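3.2 Surface wear in shared workrooms

Wood flooring and furniture were surveyed at 41 sites in Foswood and Drimia. Kocabaş and Ibarra had earlier found that softwood tops were refinished more often than hardwood ones, but their sample left out rooms used by several groups. We recorded board width, finish and years since last sanding for 627 surfaces.

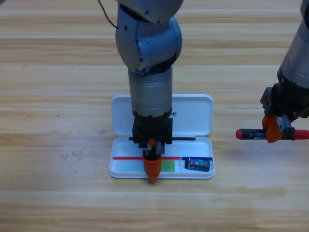
Figure 4. Light-toned wooden tabletop with thin seams between the boards.

Finish type explained more of the variation than board width did. Oiled tops were sanded more often than varnished ones, and the difference was largest in rooms open past 6 p.m. Records from Canpolat were incomplete for August and were left out of the model.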